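Sostent Kitchen Counter and Sink Collection: Data Card

Maintained by the Dukesia Household Records Office, Cirdale. Revised 17th March. 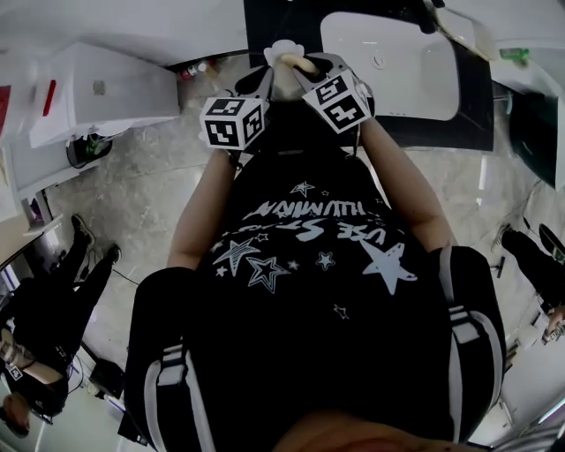 What does the collection cover?

It covers everyday work at the kitchen counter and the sink: putting down and picking up small household items, clearing surfaces, and returning items to the place where they are kept.

Scope

The Sostent collection is a record of ordinary counter work in private kitchens in Cirdale and the neighboring district of Rees. It was assembled to give researchers a consistent account of how small items are handled on and near a kitchen counter. Cooking, the use of knives, and the use of the stove are outside the scope of this release. Floor cleaning and laundry are also excluded, including in homes where the washing machine stands in the kitchen.

Contents of this release

The release holds 69 sessions recorded in 11 kitchens. Each session is kept in its own folder with a session sheet in plain text. The sheet states the kitchen code, the activity code, the type of counter, the type of sink, and any remarks entered at the time of recording. Remarks are reproduced as they were written and have not been corrected for spelling.

Ten activity codes are in use:

PLACE: setting an item down on the counter
LIFT: taking an item up from the counter
SHIFT: moving an item from one part of the counter to another
EDGE: handling an item at or beside the edge of the counter
BASIN-IN: putting an item into the sink
BASIN-OUT: taking an item out of the sink
STAND: setting a fallen item upright
GROUP: bringing items of one kind together
STORE: returning an item to a shelf, drawer, or cabinet
CLEAR: emptying a stated part of the counter

A session may carry more than one activity code. The first code listed is the main activity.

Terms used for furniture and fittings

"Counter" means any fixed horizontal work surface in the kitchen. Where one kitchen has counter sections of different colors, each section is entered separately, and the section nearest the sink is entered first. "Sink" means the basin together with its drain. The faucet is entered under fittings. A drying rack is treated as an item when it can be lifted away and as a fitting when it is fixed to the wall.

Color is recorded in common words only: white, black, gray, brown, cream, and so on. The material of a counter or sink is entered only when the household was able to state it. In all other cases the field reads "not given." Users should not infer material from color.

Terms used for items

Items are named by general type, such as bottle, cup, bowl, jar, cloth, or sponge. Brand names are not recorded. An item whose use could not be established is entered as "object," followed by its color and general shape. This practice replaces the guesses found in release 1, several of which were questioned by users and have been withdrawn.

The position of a bottle is recorded as "upright" or "lying." Contents are not recorded, and the sheets do not state whether a container is full or empty.

Preparation of kitchens

Households were asked to leave their counters in the condition usual for that time of day. No items were supplied by this office. Medicines, mail, and papers bearing an address were put away by the household before recording. Participants wore their own clothing.

Known limitations

The 11 kitchens are all in apartments or small houses, and large kitchens with a central island are not represented. Kitchens with a single sink basin greatly outnumber those with a double basin. STORE is the least frequent activity code, and most of its sessions concern cabinets below the counter. Evening sessions are few. Lighting differs between kitchens and was not adjusted.

Session sheets from Rees use an earlier form on which counter sections were not entered separately. These sheets have been kept in their original state, and the difference is noted in the index file.

Changes in release 2

Activity codes EDGE and STAND were added. Session sheets were converted from a spreadsheet to plain text. Duplicate sheets were removed. The word "worktop" was replaced by "counter" throughout.

Conditions of use

The collection is available for research and teaching. Users may not attempt to identify a household or a participant. Copies passed to a third party must include this data card in full. Published work should cite the collection as "Sostent Kitchen Counter and Sink Collection, release 2."

Corrections

Corrections should be sent in writing to the Dukesia Household Records Office, quoting the session folder and the line concerned. Accepted corrections are listed in the index file and applied at the next release. Requests to withdraw a session are handled separately and take effect upon receipt.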